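Fontana Project: Frequently Asked Questions

These are the questions we get most often about the Fontana study, mainly from students who want to work with us and from people who read the short version of the results. If yours is missing, write to Honeylyn Yap at the lab office.

What is the study about?

Teaching two-handed manipulation from demonstrations given with hand-held grippers. A person performs a household task while holding one gripper in each hand. The recordings are used to train a policy, and the policy is then tested on a two-armed robot called Grimach.

Why hand-held grippers and not teleoperation?

Speed, mostly. Our earlier study, Lutbridge, used teleoperation, and the operators found it slow and tiring. People also move in odd ways when they steer an arm from a distance. With a gripper in the hand they reach, turn and set things down much as they normally would.

What did you find?

The main result concerns variety. We trained one policy on 400 demonstrations with the objects always starting in the same places, and another on the same number with the starting places changed between takes. The second policy did clearly better when objects were moved to spots it had not seen in training. On the fixed layout the two were close.

So is more data always better?

Not in our tests. Past a certain point, extra takes of the same layout added very little. We would take a smaller set with more layouts over a large one with few.

How long is one demonstration?

Up to 50 seconds. Longer takes are kept, but they go in a separate folder and were not used for the published numbers.

Who gave the demonstrations?

22 people, most of them students. A few had used grippers before. Each person got a practice period first, and nothing from that period was used for training.

Do you throw out failed takes?

We label them. A take where the object is dropped and picked up again is marked as a recovery and stays in the training set. A take where the person gives up is marked as failed and left out. Kobina Ametepe and Iraís Quezada did the labeling separately and then went over the ones they disagreed on -- there were more of those than we expected, mostly over what counts as a drop.

Which objects are used?

Ordinary things for the kitchen and the home, with a few soft items. Thin wire handles and soft fabric are both hard for the policy, for different reasons. A wire handle leaves little room for error in the approach. A cushion changes shape when it is gripped, so the same motion does not give the same result twice.

What does a recording setup look like?

A table, the objects for that task and the two grippers on their cables. 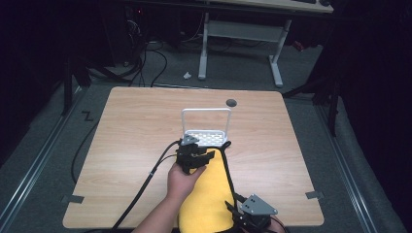

Jurkside Manipulation Group, Department of Mechanical Engineering

The rack and the yellow cushion are on the table together, with one of the grippers held in front of the base of the rack. Cables are a common complaint from new demonstrators. Try a few slow reaches before you start a take, and stop if a cable pulls at your wrist.

Does the policy work on other robots?

We don't know yet. All tests so far were on Grimach. Araceli Salinas is preparing a comparison on a second arm with a shorter reach, and we expect the policy will need some retraining.

How were the tests scored?

Each policy got 40 trials per task. A trial counted as a success only if the object ended up in the target area and was released. Partial success is reported in its own column and is not added to the main score.

Can I get the data?

Yes, for research use. Send a short note saying what you plan to do with it to Nabila Bensaid, who handles access. The labels come with the recordings. The practice takes do not.

Can I be a demonstrator?

The Fontana recordings are closed. We will need people again for the next study, and sign-up opens in February. You need the use of both hands and enough patience to repeat a task many times. No programming is required.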